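Living with a Wood Table: Notes from a Slow Learner

Posted in Kitchen and Dining

I have owned one good table in my life, and I spent the first year being afraid of it. Guests were issued coasters at the door. Then my nephew set a hot casserole dish directly on the finish while telling me a story about his landlord, and I was free. What follows is everything I've picked up since, mostly by doing it wrong in front of people.

Find out what finish you have

All other advice depends on this, so do it first. Pick a spot under the table, near a leg, where only the dog will ever judge you. Put a drop of water on it and wait. If it sits there in a bead, you likely have some kind of film finish, such as polyurethane, lacquer or shellac. If it soaks in and darkens the wood, you have oil, old wax, or nothing at all.

To tell shellac from the others, dab the same hidden spot with rubbing alcohol on a cotton swab. Shellac goes sticky. Lacquer mostly shrugs at alcohol but softens with lacquer thinner. Polyurethane ignores everybody. Open a window for any of this.

Everyday wiping

A damp cloth, then a dry one. Damp means you wrung it out and then wrung it out again, with feeling. A drop of dish soap in a bowl of warm water handles grease. Wipe along the grain.

Skip the all-purpose spray, which was made for counters. Skip the lemon-scented polish too, at least the silicone kind. It looks wonderful until the day you want to refinish, when the new coat crawls away from it in little craters. My friend Moushumi Mridha stripped a sideboard that had been polished weekly by three generations of aunts, and she still can't smell a lemon without swearing.

White rings

A white ring is moisture sitting in the finish, so the wood underneath is usually fine. Try these in order and stop when one works:

1. Leave it alone overnight. Fresh rings sometimes go away by themselves, and this is my favorite kind of housework.

2. Lay a clean cotton T-shirt over the ring and press with a dry iron on low, a few seconds at a time, lifting to look. No steam. Empty the iron first, even if you're sure it's empty. I was sure.

3. Rub in a little plain mayonnaise or petroleum jelly, leave it a couple of hours, wipe off. People will tell you only one of these is correct and they will be quite heated about it. I've had the same so-so luck with both.

4. Very fine steel wool (0000) with a bit of paste wax, hardly any pressure, along the grain. This can change the sheen, so you may end up doing the whole top to match. Budget an afternoon and a sandwich.

Black rings

Black is a different animal. The water got through to the wood, often with some help from a rusty can or a plant pot, and no condiment will fix it. The usual treatment is oxalic acid, sold as wood bleach, on bare wood after the finish comes off. Wear gloves and goggles, follow the label, and rinse it well. Or do what Ívar Juhl does with the one on his kitchen table, and keep a fruit bowl on it until you die.

Scratches

Light ones in an oiled table mostly disappear with more oil. On a film finish, try a wax filler stick a shade darker than you think you need. Too light looks like a scar and too dark looks like grain.

The walnut trick (rub the scratch with a walnut) does work on small scratches in medium brown wood, for a while. Don't do it if anyone in the house has a nut allergy, and don't do it to maple unless you want maple with a brown scratch.

Dents

If the fibers are crushed but not cut, you can often steam them back up. Put a damp cloth over the dent, touch it with the tip of a hot iron for a few seconds, check, repeat. Bare or oiled wood only. On lacquer you'll get the dent out and a white patch in, and then it's back to the T-shirt.

Table edges and where people sit

The middle of a table lives a life of leisure. All the wear happens at the near edge, where forearms rest, sleeves drag and the odd watch buckle goes back and forth like a tiny plane. Feel along there every few months. If it's gone dull or rough, that strip wants attention long before the rest does.

On a long table, swap who sits where. Better still, turn the table end for end once a year, if it's the kind you can turn without calling Jotdale Movers and apologizing.

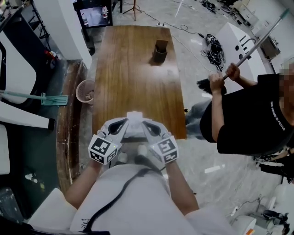 Oiling, without starting a fire

For an oiled top, put on a thin coat, wait as long as the can says, then wipe off all of it. All of it. Oil left sitting on the surface cures into something with the texture of a movie theater floor. Two thin coats beat one thick one by a mile.

Now the serious part. Rags soaked in linseed and similar drying oils can heat up and catch fire on their own. Lay them flat outdoors, one layer, away from anything that burns, until they're stiff and dry. Or drop them in a metal can of water with a tight lid. Never wad them up in the trash.

Sun and heat

Most woods change color in sunlight, and cherry does it fast. Move the centerpiece now and then, or you'll have a permanent portrait of it. If the table has leaves, leave them out in the same light as the top for the first summer. Mine spent theirs in a closet and now look like they came with some other table.

Felt pads under anything ceramic. Trivets under anything hot. The casserole mark, if you're wondering, came out on the third try with the iron. My nephew has never noticed either way.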